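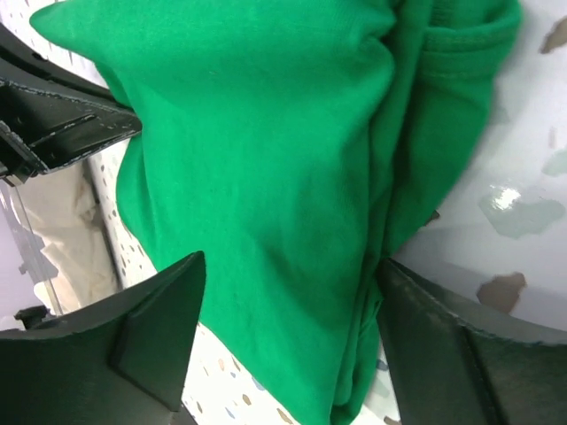

The green one, on the speckled white tabletop.

Sumaiya Matubbar has already put the kettle on when I get to Stallgate, and she waves me past the coats toward the back room. It's Sunday, a little after nine, and there are garment bags all the way up the stairs. "Mind the blue one, the zipper's open," she calls out. I mind the blue one.

She runs Femoma out of two rooms over a bike shop, buying up secondhand knits, mending them and sending them back out into the world. I'd pictured something very neat (her packages are so neat!) and it's more like my closet in March. "People think I fold all day," she says. "I mostly look at seams."

So we look at seams. She likes a stitched hem band with its lines of sewing running nice and even, and she has strong feelings about fine knits in loud colors. Bright green is her favorite. "It sells slow in winter and then in April everybody wants it on the same day. I always buy it anyway. My sister says I'm buying it for me."

Is she? "Oh, completely."

I ask about folding, since I came partly to get help with my own dresser. Her method is to go lengthwise first, smooth it with the flat of your hand, then bring the ends in. Fine knits slide around on a glossy table, so she goes slowly, and if it bunches up she shakes the whole thing out and starts over. "Don't try to fix a bad fold. You'll be there till lunch."

The business began with a market table and one very large mistake, a box lot from a dealer named Haberkorn that was supposed to be sweaters. It was more than 200 single sleeves. She laughs so hard telling me this that she has to put her mug down. "I paid for sleeves! I made cushions out of them. Ugly cushions. My mother still has 2."

Last year she mailed out 1,355 orders, nearly all packed by her, usually with the radio going. In September she's taking a bigger space on Stutatgate, with a proper window and, she hopes, somewhere to put the garment bags. Will it stay tidy?

"For the first week," she says, and goes to find me a cookie.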